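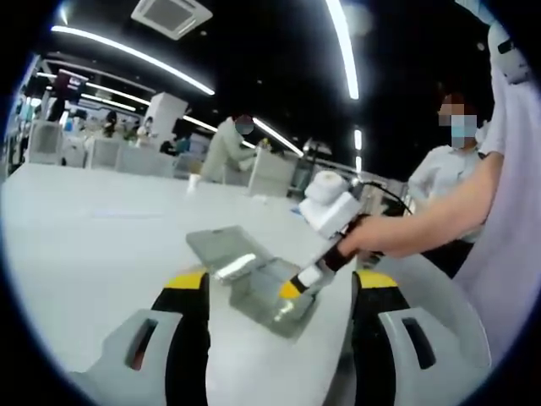
Every December I tell myself I'll stop asking whether the machines are ready to do the boring jobs, and every January I'm back at it. So, can they? I've been chewing on this one over the holidays (with a sink full of roasting pans next to me, which may have colored my judgment). Household chores get all the attention, but I think the shop floor tells you more. Take a little gray plastic container with a hinged lid, tipped at an angle on a white table, with one small block of something inside. A person holding a corded tool over it knows where the tip should go without a second thought. A gripper with two big padded fingers has to work out how wide to open, where the shiny plastic ends and the glare begins, and whether that lid is going to flop.

Glare, by the way, is my favorite villain. I got an earful about it from Rosalinda Bañez, who looks after the packing benches at Steltow and has been trying out arms of one sort or another for 5 years now. See-through parts under bright ceiling lights drive her up the wall. Her team once kept a log of every failed pick on one job and stopped at 857, at which point they changed the tray to matte black and most of the trouble went away. I love that story! All that clever software, and what helped was a different tray.

Back home, things look worse. Teguh Mandagi wrote in after my last letter to say he'd timed his family folding a basket of laundry (12 minutes, with arguing) and wanted to know when he could hand it over. Teguh, my friend, keep folding. I watched a demo from Novier last month where an arm folded a towel very nicely in 20 minutes. One towel. It was square, it was laid flat first, and a young man stood beside it with his hand near the stop button the whole time.

Where I've changed my mind a little is on how these things learn. I used to think somebody would have to sit down and write out every motion — reach here, pinch there, lift. More and more, the people I talk to would like the machine to pick it up from watching hands do the real job, on real tables, with other folks working in the background and all the usual clutter of a workday. That seems right to me. A chore done on a perfectly bare bench isn't much of a chore.

My bet for the year: closing lids, yes, in a few places, with a person close by. Loading a dishwasher, no. Fitted sheets, please, I can't even do those myself.

Kurniawati Rondonuwu thinks I'm too gloomy and has promised to send me her notes from the Skilla workshop, so I'll run those in the next letter. If you've got a robot doing anything useful at your place, write and tell me what it does and how often you have to rescue it.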